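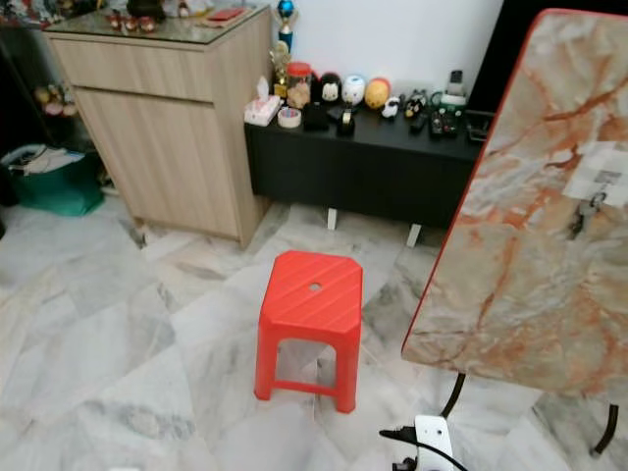 R. Fallahi

2022-08-01

Search this site Enter keyword Go

Setting up a key register for a small building

A key register is a written record of every key to a property, what it opens, how many copies exist and who holds each one. The method below is meant for a shared house, a small office or a workshop with up to 11 doors. Larger sites need a restricted key system and a supplier who keeps signatures on file. It needs paper, a pen, tags and an afternoon.

1. Collect the keys

Ask for all keys to be handed in on the same day, including spares kept in cars, drawers and coat pockets. Leave one working key to the main entrance with whoever is last out. Do not start labelling until everything is on one surface. Keys that arrive later can be added, but each late arrival means checking the copy counts again.

Split any mixed bunches. Take off fobs and bottle openers and put them in a separate tray with a slip saying which bunch they came from.

2. Sort by blank

Sort first by the shape of the bow and the profile of the blade, then by the cuts. Hold two keys back to back with the shoulders level. If the cuts match along the full length, treat them as copies until the door test. Worn keys can look different from fresh ones, so put doubtful pairs together and mark the slip with a question mark.

Mortice keys are sorted by the length of the shank and the steps on the bit. Window and cabinet keys are often stamped with a code. Copy the code exactly, with any leading letters. A cabinet key stamped 624 will usually open every cabinet fitted with the same code from the same maker, and this should be noted in the register as a weakness.

3. Test each key in each lock

Work from the front of the building to the back. Try each key with the door open and the bolt free to move, so that a stiff frame does not give a false result. Turn the key fully in both directions. Record one of three results:

OK — turns freely both ways
STIFF — turns, but needs lifting, pulling back or more than light pressure
NO — does not turn

Do not force a key. If a key enters but will not come out, return it to the position at which it went in and ease it straight back. Graphite powder or a dry PTFE spray may be used on a stiff cylinder. Oil should be kept out of pin cylinders, where it collects dust. 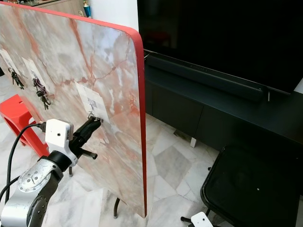 A STIFF result on one copy only points to the key. A STIFF result on all copies points to the lock, and it is worth checking the alignment of the strike plate before buying a new cylinder. Close the door slowly and look for rubbing on the lower edge of the plate.

4. Assign numbers

Never write the address, flat number or door name on a tag. Use a number which means nothing to a finder. The numbering I use has a hook number first and a copy letter after it: 4A, 4B, 4C. All copies on hook 4 open the same lock. The register, stored somewhere else, says which lock.

Some people prefer random four-figure numbers such as 1662. These are harder to guess from, but they are also harder to keep in order on a board, and mistakes in copying them are common. For fewer than 40 keys the short form is enough.

5. Choose tags

Card tags are cheap and easy to write on, but the eyelet tears. Plastic tags with a sliding window last longer. The Turau split-ring tags I have used take a card insert and can be reused when a lock is changed. Whichever type is chosen, write with a pencil or a pigment pen. Ballpoint fades near a window.

Label the hook as well as the key. An empty hook with a number on it shows at once which key is out. An empty hook with no number shows very little.

6. Fix the hooks

Screwed hooks are best where the surface allows it. Where it does not, stick-on hooks will carry a single key or a light bunch on a smooth, sealed face. Clean the surface with isopropyl alcohol, let it dry, press for the time given on the packet and wait until the next day before loading it. Stick-on hooks fail on textured paint, bare plaster and anything recently polished with wax.

Leave enough space for the widest bunch to hang without touching its neighbour. Set the top row no higher than the shortest regular user can reach.
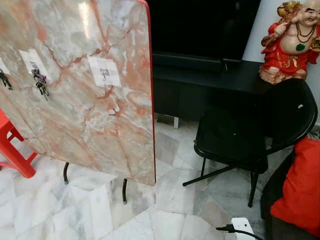 Square paper labels on a marble-pattern top, one with a metal hook over it.

7. Write the register

Rule a page, or open a spreadsheet, with these columns:

Hook number
Lock opened
Type of key and stamped code
Copies in existence
Copies on the board
Holder of each other copy
Date issued
Date returned

The number of copies on the board added to the number held by people must equal the number in existence. If it does not, a key is missing, and the lock should be treated as open to whoever has it. Lost keys are struck through with a single line. Do not erase them.

Keep the register in a different room from the board. A photograph of the page on a phone defeats the purpose, as does a spreadsheet shared with everyone who has ever used the building. One printed copy in a sealed envelope off site is sensible.

8. Issue and return

The holder signs or initials on issue and on return. For short loans a day sheet is enough. At the Stiretton workshops, where I first used this layout, the day sheets had almost 3000 entries by the time the locks were changed, and the only keys never traced were two that had been lent without an entry.

9. Check

Check the board against the register twice a year. I do mine in November and again in late spring. Test one copy from each hook at the same time and lubricate where needed.

Change the cylinder if a key is lost along with anything that shows the address. Where the key was lost alone, with a plain numbered tag, the decision depends on the door. An internal store cupboard can usually wait. An outside door should not.

Last updated: November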